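Workshop tips, PC strip-down bench — September

Quick ones, typing this between jobs. Mostly from the Isham bench after the arm jammed a drive carrier on unit 3683 and tripped out. Nobody hurt, one cracked latch, one very annoyed Ruth Cáceres.

**What went wrong**

Carrier was going up at a slant. Gripper kept pulling, carrier bit into the side of the bay, arm went into protective stop with the fingers still closed. Jhair hit reset from the pendant before anybody looked. Second pull was worse than the first. Latch gone.

So:

- Arm stops by itself — hands off reset. Look first. Both sides of the case.
- Note what the pendant says before you clear it. Write it down, your memory is no good.
- Never tug the carrier free by hand while the arm is live. E-stop in, THEN reach.
- Open the fingers slow. Hold the part from underneath if you can get there, a dropped drive is a dead drive.
- 2 failed pulls on the same case and it comes off the arm. Goes to Eusebio for doing by hand.

**Before you start it**

Case has to be seated. Ours had crept sideways and the program dosen't know that. Push it up against the stop, then push it again.

Cables. Fold them back away from the bay, tape if they spring. Low tack tape only, the brown stuff leaves gum on everything.

Wipe the finger pads. Dust off old towers is greasy and the blue plastic slides. Damp rag, dry rag, done.

Check the finger screws with a hex key at the start of shift. Snug, don't lean on it.

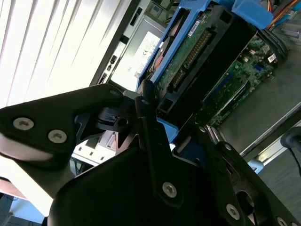
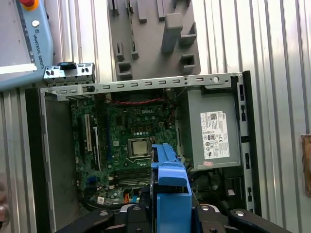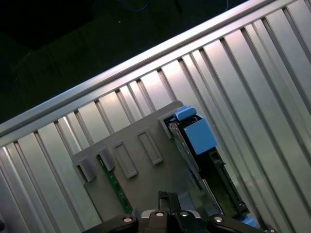 *Strip-down bench: gripper and the computer parts it works on.*

**If the latch is already cracked**

Don't send it through the arm. Flat plastic pry tool, a little at each end, take turns. Metal screwdriver will slip and take a chunk out of the board — ask Heriberto how he knows.

Bits of broken latch: find them all. Flashlight along the grooves in the bench, then vacuum. A chip under the case is enough to tilt it and you're back where we started.

**Restarting**

- Case out, bench clear, case back in
- Slow speed for the first 3 pulls, somebody standing at the e-stop the whole time
- Full speed only after Consuelo or Ruth has said ok
- Put the case number in the log, and wich side it jammed on

Spare carriers are in the Skisham bin, second shelf. Take one, write it on the sheet.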